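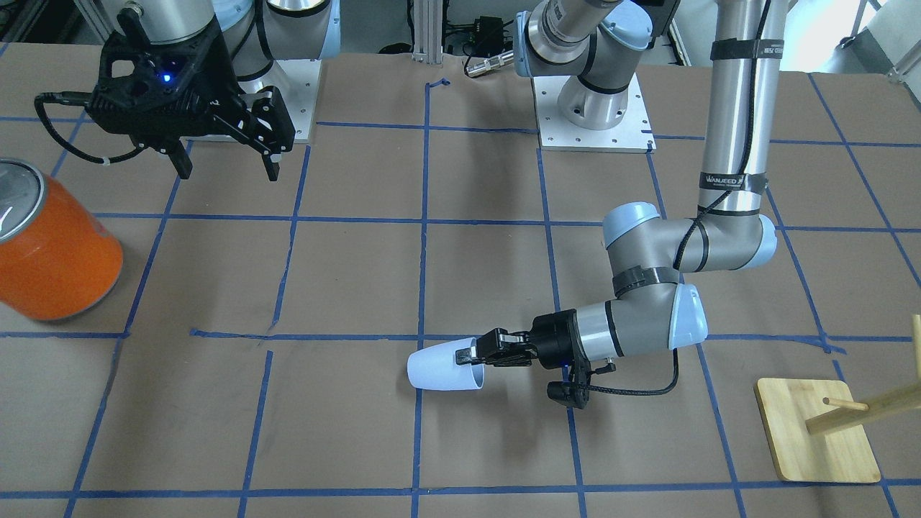 How to Cover a Table in Kraft Paper and Tape a Grid on It

I've been covering tables in brown paper for years (kids' parties, glue projects, one very long afternoon of repotting), but the taped grid is a newer habit of mine and now I put one on almost everything. It gives every little thing its own square. You can sort with it, play games on it, or use it to keep six people's craft supplies from drifting into each other. And when you're done, the whole mess rolls up and goes out the door!

I did my first one in June on the old dining table I bought off the Divden neighborhood swap page, and I've changed my mind on a few steps since then, so this is the updated version.

What you need

Brown kraft paper on a roll
Blue painter's tape
A tape measure
A pencil
Scissors, or a craft knife if you trust yourself near the tabletop
Something light to hold corners down (plastic cups are fine)

I get my paper from the packing aisle at Bilton. Mine is 30 inches wide, which doesn't cover my table in one go, so I use two lengths side by side and let them overlap a bit in the middle. If you can find a wider roll, get it. Your life will be easier.

Laying the paper

Wipe the table and let it dry all the way. Roll the paper out with the curl facing down, so the ends want to hug the table instead of popping up at you. Leave enough extra to fold under on each side, then tape it underneath. I start with one short end, walk around to the other, pull it snug and tape that. Long sides go last.

Don't pull too hard. Kraft paper looks tough, but it'll rip at a corner if you lean on it.

Marking the squares

Measure from one corner and make small pencil ticks along all four edges, the same distance apart. Mine are usually a hand's width or two. I don't draw the lines across, I only make the ticks. Drawing the whole grid in pencil first takes forever, and then you cover it up with tape anyway.

Taping the grid

Do all your long lines in one direction first. Stick the end of the tape on the first tick, unroll more than you need, hold it just above the paper, line it up with the opposite tick and then lower it. Press from the middle outward with the side of your hand.

My big mistake at the beginning was stretching the tape while it was going down. It feels like you're keeping it straight, but you get wavy edges and little puckers later. Let it lie there and be tape.

Then turn and do the crossing lines right over the top of the first set. If you run out partway, overlap the new piece an inch or so onto the old one. You can also leave it short and start again on the other side of the crossing, but then your lines may not meet up, and the loose ends are the first thing to snag.

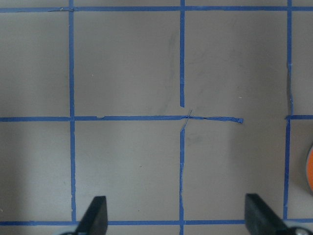
Gaps, a torn end and a column that jogs: all fixable with a few short pieces.

Fixing the scruffy spots

Snip off any frayed tips before you patch. Lay a fresh piece over the gap with a little overlap at each end and press it down well. For a fold or a bump, I just rub it flat with my thumbnail. If a line has wandered sideways, peel up the shorter piece and redo that one. Go slowly and keep the tape low, almost folded back on itself, or it takes the top layer of the paper with it.

If you're only sorting buttons, skip all this. A wobbly square holds just as many buttons.

Taking it up

Leave the tape on the paper, cut the pieces you stuck under the table and roll everything up together. I keep a good one rolled behind the bookcase and it's been out twice since.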